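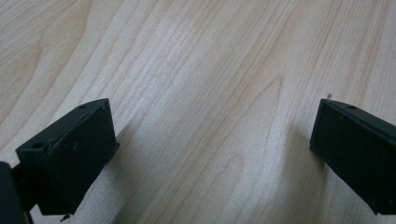 손잡이형 그리퍼의 두 손가락을 벌린 상태. 밝은색 나무 상판 위.

손잡이형 그리퍼 만들기 4편: 손가락 조립과 개폐 영점 잡기

3편에서는 본체와 손잡이를 출력하고 카메라 받침까지 붙였습니다. 이번 편에서는 손가락 두 개를 달고, 양쪽이 같은 폭으로 벌어지도록 맞춘 다음, 영상에서 벌림 폭을 읽을 수 있게 영점을 기록합니다. 작업은 Wutbridge 공유 작업실에서 했고, 집에서 하더라도 필요한 공구는 같습니다. 출력 시간을 빼면 저녁 한나절이면 끝납니다.

도면은 Brisivdale 저장소의 fingers 폴더에 있습니다. 예전 도면을 받아 둔 분은 다시 받으세요. 초기 도면은 나사 구멍이 좁아서 드릴로 넓혀야 했습니다.

준비물

- 출력한 손가락 두 개 (왼쪽과 오른쪽 파일이 따로 있음)
- M3 볼트와 너트
- 직선 레일과 블록 한 세트
- 랙과 피니언 기어
- 육각 렌치, 버니어 캘리퍼스
- 고운 사포
- 마스킹 테이프
- 평평한 책상이나 작업대

1. 출력 설정

재료는 PETG를 권합니다. PLA로도 출력해 봤는데 볼트를 조인 자리가 몇 주 지나자 조금씩 눌렸습니다. 채움은 80%로 두었습니다. 손가락은 작은 부품이라 채움을 높여도 시간이 크게 늘지 않습니다. 외벽은 5겹입니다. 외벽이 얇으면 볼트 머리가 닿는 면이 먼저 깨집니다.

손가락은 안쪽 넓은 면이 옆을 향하도록 세워서 출력합니다. 이렇게 하면 옆면에 적층 결이 남지만 쓰는 데 문제는 없습니다. 안쪽 면을 바닥에 대고 출력하면 면은 매끈해지는데, 나사 구멍이 옆으로 누워서 구멍 위쪽이 처집니다.

색은 어두운 쪽이 편했습니다. 밝은 책상에서 녹화하면 손가락 윤곽이 배경과 잘 구분됩니다. 흰색으로 출력한 첫 번째 세트는 나무 책상 위에서 경계를 잡기가 어려웠고, 결국 검은 테이프를 감아서 썼습니다.

2. 표면 다듬기

서포트를 떼어 낸 뒤 구멍 안쪽부터 봅니다. 실처럼 늘어진 찌꺼기가 있으면 볼트를 넣을 때 비스듬히 들어갑니다. 볼트를 손으로 돌려 넣어 끝까지 걸리지 않고 가는지 확인하세요.

모서리는 사포로 가볍게 둥글립니다. 날카로운 채로 두면 책상을 긁습니다. 안쪽 면은 많이 갈지 마세요. 두 면이 평행해야 물체를 고르게 잡는데, 손으로 갈면 한쪽으로 기울기 쉽습니다. 사포질 뒤에는 마른 붓으로 가루를 털어 냅니다. 젖은 천으로 닦으면 구멍 안에 가루가 뭉칩니다.

3. 레일에 블록 끼우기

레일을 본체에 고정하고 블록을 밀어 넣습니다. 블록을 레일에서 완전히 빼면 볼이 쏟아지는 제품이 있으니 플라스틱 임시 레일이 들어 있으면 그것을 레일 끝에 맞대고 옮기세요. 끼운 뒤에는 본체를 기울여 블록이 제 무게로 움직이는지 봅니다. 중간에 멈추면 레일 볼트를 모두 살짝 풀고, 블록을 왕복시키면서 가운데부터 다시 조입니다.

4. 손가락 달기

왼쪽 손가락부터 답니다. 블록에 연결 부품을 먼저 올리고, 그 위에 손가락을 맞춘 뒤 볼트를 반만 조입니다. 오른쪽도 똑같이 합니다. 이 단계에서 끝까지 조이면 다음 단계에서 각도를 고칠 수 없습니다.

랙은 손가락을 단 다음에 끼웁니다. 피니언 하나에 랙 두 개가 위아래로 물리는 구조라서 한쪽이 움직이면 다른 쪽이 반대 방향으로 같은 거리를 움직입니다. 양쪽 손가락을 완전히 오므린 상태에서 랙을 물려야 합니다. 벌린 상태에서 끼우면 톱니가 하나 어긋나기 쉽고, 그러면 중심이 한쪽으로 치우칩니다. 저도 처음에 이렇게 조립해서 전부 다시 풀었습니다.

5. 평행 맞추기

손가락을 오므리고 맞닿은 면을 밝은 쪽으로 비춰 봅니다. 위쪽에만 빛이 새면 손가락 끝이 먼저 닿는 것이고, 아래쪽에 새면 반대입니다. 볼트가 반만 조여진 상태이니 손으로 눌러 맞추고, 누른 채로 번갈아 조입니다. 한쪽 볼트를 끝까지 조인 다음 다른 쪽으로 넘어가면 손가락이 돌아갑니다.

그래도 틈이 남으면 연결 부품과 블록 사이에 마스킹 테이프를 한 겹 끼웁니다. 두 겹 이상 필요하면 연결 부품이 휜 것이니 다시 출력하는 편이 빠릅니다.

6. 벌림 폭 재기

방아쇠를 끝까지 놓아 손가락을 최대로 벌리고 캘리퍼스로 안쪽 면 사이를 잽니다. 앞쪽 끝과 뿌리 쪽 두 군데를 재서 같은 값이 나와야 합니다. 제 것은 앞뒤 모두 80mm가 나왔습니다. 두 값이 다르면 5단계로 돌아갑니다.

다음은 방아쇠를 천천히 당겼다 놓으며 다시 잽니다. 이것을 6번 되풀이하고 값을 적어 두세요. 매번 값이 달라지면 랙과 피니언 사이가 헐거운 것입니다. 피니언 축 받침에 길쭉한 구멍이 있으니 축을 랙 쪽으로 조금 밀어 고정합니다. 너무 밀면 방아쇠가 뻑뻑해집니다.

7. 영점 녹화

벌림 폭을 영상에서 읽으려면 기준이 되는 짧은 영상이 있어야 합니다. 물건을 모두 치운 책상 위에서 찍습니다. 순서는 다음과 같습니다.

- 녹화를 시작하고 손가락을 최대로 벌린 채 잠시 멈춥니다.
- 천천히 오므려 두 면이 닿게 하고 다시 멈춥니다.
- 같은 속도로 끝까지 벌립니다.
- 손잡이 각도를 조금 바꾸고 처음부터 되풀이합니다.

조명은 그림자가 너무 진하지 않은 곳이 좋습니다. 작업실에서는 스탠드를 끄고 천장등만 켰습니다. 광택이 심한 책상이라면 빛이 반사되는 자리를 피하세요.

녹화가 끝나면 Skarcombe 스크립트에 파일을 넣습니다. 설정 파일의 max_width 항목에 6단계에서 잰 값을 mm 단위로 적고 실행하면 됩니다. 제가 쓴 영상은 31초 길이였고 처리하는 데 오래 걸리지 않았습니다. 결과 그래프에서 벌림과 오므림이 좌우 대칭으로 나오면 정상입니다. 한쪽 손가락의 선만 늦게 따라오면 그쪽 랙의 볼트를 확인하세요.

자주 생기는 문제

손가락이 끝까지 오므려지지 않습니다.
랙 끝에 남은 출력 찌꺼기가 본체에 걸리는 경우가 많습니다. 랙을 빼서 양 끝을 칼로 다듬습니다.

방아쇠를 놓아도 천천히 벌어집니다.
복귀 스프링이 약하거나 레일에 먼지가 들어갔습니다. 레일을 닦고 기름을 한 방울 바른 뒤에도 그대로면 스프링을 바꿉니다.

책상에 대면 손가락이 흔들립니다.
연결 부품 볼트가 풀린 것입니다. PETG에 직접 박은 볼트는 쓰다 보면 풀리므로 너트를 넣는 쪽 도면을 쓰세요.

영점 그래프가 중간에 끊깁니다.
영상에서 손가락 하나가 화면 밖으로 너무 많이 나간 경우입니다. 카메라 받침의 각도를 조금 숙여 다시 찍습니다.

다음 편에서는 손가락 안쪽에 실리콘 패드를 붙이고 Paulauskas 거치대에 그리퍼를 올려 손목 각도를 맞춥니다. 패드를 붙이면 오므렸을 때의 두께가 달라지므로 7단계의 영점 녹화는 그때 한 번 더 해야 합니다. 이번에 찍은 파일은 지우지 말고 따로 보관해 두세요.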